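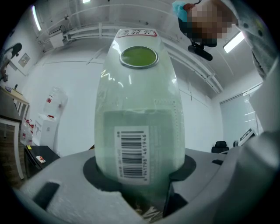 Lutonton to start bottle return plan in September

6/16/26

Lutonton will begin taking back empty plastic bottles from bathroom and cleaning products in September, the town said Tuesday. Residents will be able to drop them off at the Polum Street recycling yard and at two grocery stores, and will get store credit for each one.

The plan covers shampoo, dish soap, hand soap and laundry detergent bottles. Drink bottles are already handled under a separate deposit program and are not part of it. Spray heads and pumps have to be taken off first and put in the regular trash.

Each bottle must still have a barcode that can be read. The town said bottles with torn or missing codes will be recycled but will not earn credit.

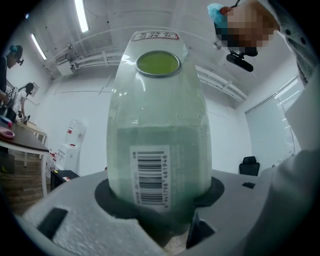

A green plastic bottle with a barcode sticker on the front.

A trial ran this spring in the Lebrun neighborhood, where 300 households signed up. They brought back 733 bottles. Most came in during the last two weeks, after the yard began staying open until 7 p.m. on Thursdays.

Town staff said the main problem was bottles that had not been rinsed. Leftover soap made the bins heavy and slippery, and one load had to be washed a second time before it could be shipped. The new rules ask residents to rinse each bottle twice and leave the cap on.

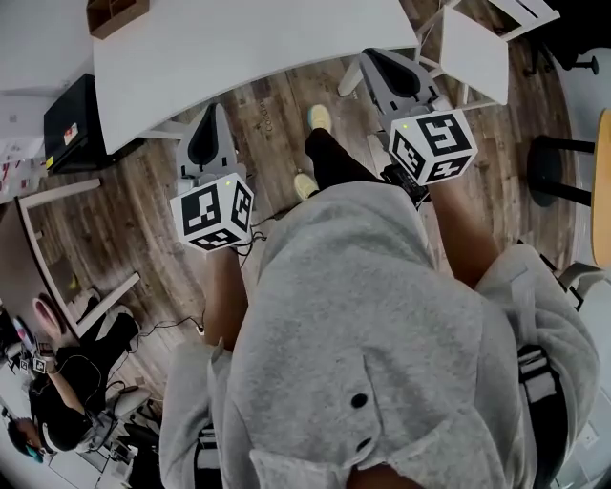
Trekov, the company that hauls the town's plastic, will pick up the bottles every other week. Its contract runs for one year and can be renewed. The town did not give the full cost but said it would be paid from the existing waste budget, with no change to monthly trash bills.

There is room for 700 households in the first year. Those that took part in the Lebrun trial will be moved over without having to apply again, and another 80 places are being held for residents of senior housing. Sign-up forms will be at town hall and both stores by the end of the summer.

Residents will get a card to show when they drop off bottles. Credit can be used at either store and expires after 12 months.

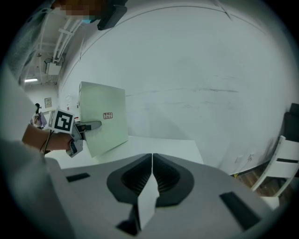

A small white card.

The yard is closed on Sundays and holidays.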